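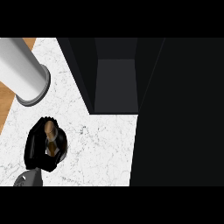 MATCHDAY GROUND INSPECTION – CHECKLIST WITH COMMENTS

Ground: Zaltness Park
Competition: Ollow League, first division
Inspection: July, pre-season, start 6 p.m.
Status: Passed with open items

Each item is marked OK, OPEN or FAIL. Comments are entered only where a reading was taken or follow-up is needed. OPEN items do not prevent play unless the comment says so.

1. PLAYING SURFACE

1.1 Surface free of holes, stones and debris – OK

1.2 Grass height even across the pitch – OPEN
Comment: Longer on the east touchline than elsewhere. Mow again before the first home game and recheck on the morning of the match.

1.3 Goalmouths level and firm – OPEN
Comment: North goalmouth has a shallow dip on the goal line, left of center. Fill, seed and roll. The repair must be flush with the line; a raised patch will be marked FAIL.

1.4 Sprinkler heads seated below grass level – OK
Comment: All heads checked by foot and by straightedge. The head nearest the south corner flag retracts slowly. Run the system and confirm full retraction before warm-up.

1.5 Drain covers fixed and flush – OK

2. LINES AND FLAGS

2.1 Lines visible and of equal width – OK

2.2 Old line markings removed – FAIL
Comment: Markings from the youth pitch still show inside the south penalty area and can be mistaken for the edge of the goal area. Remove or paint out in green. No senior match is to be played until this is cleared.

2.3 Corner flags upright, tops not pointed – OK

3. GOALS

3.1 Posts and crossbars free of cracks and sharp edges – OK

3.2 Goals anchored – OK
Comment: Dekker ground sockets, both ends. Locking pins in place.

3.3 Net fixings sound, no open hooks – OPEN
Comment: 6 clips missing on the north goal, right side. Replace with the same type. Tape is not accepted as a fixing.

3.4 Portable training goals locked away or weighted – OK
Comment: Chained to the fence behind the storage shed. The chain passes through both frames. Last season only one was secured.

4. PERIMETER AND RUN-OFF

4.1 Run-off clear on all sides – OPEN
Comment: Zulavby advertising boards on the west side have been set too close to the touchline near the halfway line. Move back in line with the rest of the row. Check again after setup, as the boards are taken down between games.

4.2 Board edges capped – OK

4.3 Dugouts anchored, no loose panels – OK
Comment: Away dugout bench has one loose bolt. Tightened during inspection.

4.4 Ball-stop netting intact – OK

5. SPECTATOR AREAS

5.1 Posted capacity matches certificate – OK
Comment: Main stand 503 seats. Standing terrace 300.

5.2 Seats secure – OPEN
Comment: Seat 33, back row, is cracked across the base. Remove from sale until replaced. The adjoining seats are sound.

5.3 Stairways and aisles clear – OK

5.4 Handrails firm under side load – OK
Comment: Surface rust at the foot of the terrace rail. No movement. Clean and repaint this season.

5.5 Exit gates open outward and are unlocked during play – OPEN
Comment: Gate C drags on the concrete at half travel. It can be opened by one adult but not quickly. Adjust the hinge and retest. A steward is to stay at this gate for the full match until the repair is signed off.

6. FLOODLIGHTS AND POWER

6.1 All lamps working – OK
Comment: Tested from cold. Northwest mast slower to reach full output than the others – within limits.

6.2 Mast access panels locked – OK

6.3 Emergency lighting in stand and tunnel – OK

6.4 Public address audible in all areas – OPEN
Comment: Weak at the far end of the terrace. Raise the level on that circuit and repeat the test with the gates open.

7. MEDICAL AND CHANGING ROOMS

7.1 Defibrillator present, indicator green – OK

7.2 Stretcher stored within reach of the tunnel – OK

7.3 Ambulance route clear – OK
Comment: Route runs through the service gate. Parking cones must be out before turnstiles open.

7.4 Changing room floors sound and non-slip – OK

RESULT

Item 2.2 must be cleared before any senior match. Items 3.3, 4.1 and 5.5 are to be rechecked on site before the first home game. Remaining open items may be closed by written report to the league office.

Ollow League Grounds Office | Contact | All rights reserved | Back to top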